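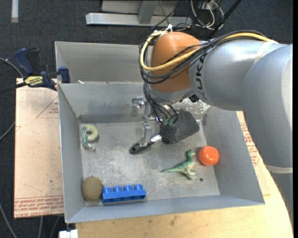
Wool rug, stair runner, and the limits of a rented extractor

Posted 22nd May

The runner on our stairs went in with the house and had not been cleaned properly since we moved here. In April I did it myself, along with the wool rug from the front room. These are my notes on both, mostly so I can find the settings again.

The machine was a Tidholm upright extractor, rented for the day from the hardware store in Merholm. It came with a hand tool and a hose long enough to reach the top landing if the machine stands halfway up. It does not stand safely halfway up. I ran it from the bottom for the lower steps, then carried it up and worked down from the landing.

The runner is nylon with a cut pile. Vacuuming took longer than washing. Grit collects in the crease where the tread meets the riser, and a flat crevice tool pulled along it slowly got out far more than the brush head did. After that I sprayed the treads with a prespray mixed per the label, left it 15 minutes, and extracted with warm water only. One wet pass, 2 dry passes. The nosing of each step is where the pile is crushed, and washing did not change that. It is wear, and it reads as dirt from the hallway.

On the third step there was an old coffee stain. The prespray lightened it. The next morning it was back at nearly full strength, which is wicking: liquid left in the backing moves up as the pile dries and carries the stain with it. I wet the spot again, extracted it, then put a folded white towel over it with a stack of books on top and left it overnight. I repeated this 3 times. A faint ring remains.

The wool rug I should have left alone. Most general presprays are too alkaline for wool, so I used a neutral detergent and cold water, and tested a corner first with a damp white cloth. The red bled slightly. I stopped there and called Rodrigo Sampaio, who runs Wernetach Rug Care. He washes flat in a shallow pit, spins out the water and dries the rug hanging with air on both sides. It was gone nine days. The fringe came back straight, and the red stayed where it was.

Kgomotso Steyn asked in the comments last time whether baking soda helps with odor. It does a little on dry carpet. The fine powder gets past cheap filters and settles in the backing, so I no longer use it.

Drying time for the runner with one fan on the landing: overnight, plus the morning for the bottom two steps.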